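Home | Products | Simulation | Support | Pricing | Contact

Trultik Home Rooms: simulated interiors for two-armed mobile robots

July 13, 2024
By the Trultik product desk

Trultik Home Rooms is a set of simulated domestic interiors for teams who train or test mobile robots with two arms. You load a room, place your robot model in it and run your task. The set is sold as a yearly licence and works with the Detex physics engine, which you need to have installed before you start.

We built the first rooms for our own use. We needed flats and small houses where a robot on a wheeled base could drive from one end to the other, reach over a worktop, and find things in the places people tend to leave them. Most of the rooms we could get hold of were either very bare or so heavy that they ran at a crawl. Home Rooms sits between the two.

What you get

The standard licence covers 615 furnished rooms. Each one comes with collision shapes for walls, doors and furniture, and with separate shapes for the small objects, so a cup on a table can be picked up without dragging the table along. Doors and drawers marked as moving parts have working joints. Those that aren't marked are fixed, and the room sheet tells you which is which.

There are 4,000 small objects in the library. You can leave them where our layout puts them, or have them moved at the start of each run from a seed number. The same seed always gives the same layout, so a failed run can be loaded again and looked at properly.

Lighting is set per room, with three levels: day, evening and lamps only. Floor and wall finishes can be swapped without touching the geometry.

Cameras and arms

A camera can be fixed to any link of the robot model, including the base, the torso and either wrist. It moves with the link it is fixed to. If the link tilts, the picture tilts too, and we make no attempt to level it. Several customers asked for automatic levelling and we decided against it, as the real cameras on their robots don't do it either. You can add your own levelling step after the render if you want one. 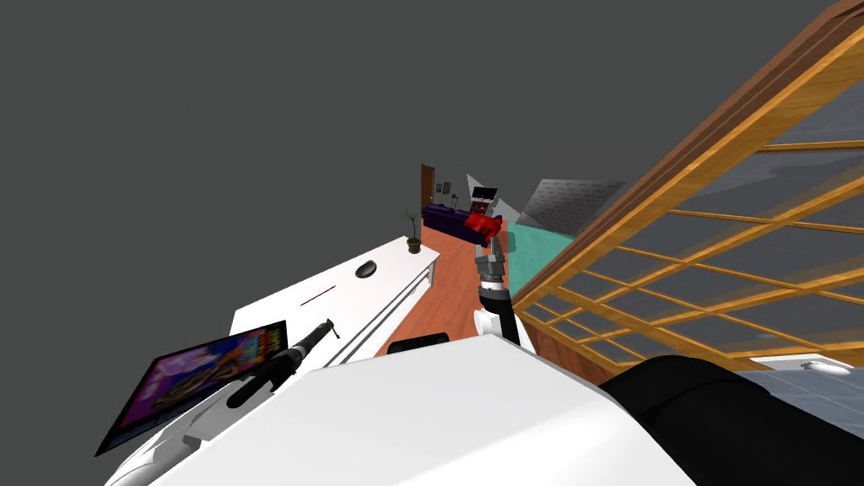
Both arms are simulated at the same time and can touch each other, the robot's own body and anything in the room. Self-collision is switched on by default. It costs some speed, and you can turn it off for early tests, but we suggest putting it back on before you trust any result. A plan that looks fine with self-collision off may send a forearm straight through the base.

Grippers are swapped from a short settings file. We supply models for a plain two-finger gripper and a segmented-finger type. If you use a Talpur gripper, their own model file loads without changes, although you will have to set the finger friction yourself. The default value is too low for smooth objects such as pens and glassware.

Known limits

Soft items are the weak point. Cushions, throws and towels are treated as rigid bodies with a little give at the surface. You can push them, lift them and put them down, but they won't fold or drape. A cloth object type is being worked on and a first version should go out to licence holders in August.

Liquids are not supported. Plants are solid shapes, so leaves don't bend when an arm brushes past them. Screens and televisions show a still picture and can't be switched on or off by the robot.

Outside the walls of a room there is nothing at all. The area renders as a flat grey. If your robot's camera is pitched high or rolled over to one side, part of the view may fall outside the room, and you should allow for that if you are training on the images. The grey can be changed to another colour or to a sky picture in the settings.

Thin objects lying flat on a worktop are hard to grasp in simulation, as they are on a real bench. We have left them in. You can filter them out by minimum height.

Installation

Unpack the files into your Detex assets folder and run the check script. It opens every room once, confirms that the joints load and writes a report. Any room that fails is named in the report with the missing file. The usual cause is an incomplete download.

Home Rooms runs on a single machine with a recent graphics card. You can run it without a display if you only need recorded frames. Rendering several cameras at full size will slow things down more than adding extra objects will, so start with small frames and go up from there.

Rooms made with the Grodent layout editor can be imported. Wall positions, doors and furniture come across. Finishes don't, and have to be picked again from our list.

Licence and support

One licence covers one site and any number of users at that site. It includes all updates released during the year. When the licence ends you may keep using the version you have, but new rooms and fixes stop. Recorded images and motion data are yours and can be published, sold or used in training without further payment. The rooms themselves may not be passed on.

Support is by email and is answered on working days. Please send the room number, the seed and your settings file with any fault report. Without the seed we can't rebuild the layout you were using.

A trial pack with three rooms is available on request. It has the same camera and arm settings as the full set and does not expire.

We use cookies to remember your settings and to see which pages are read. Accept all | Manage choices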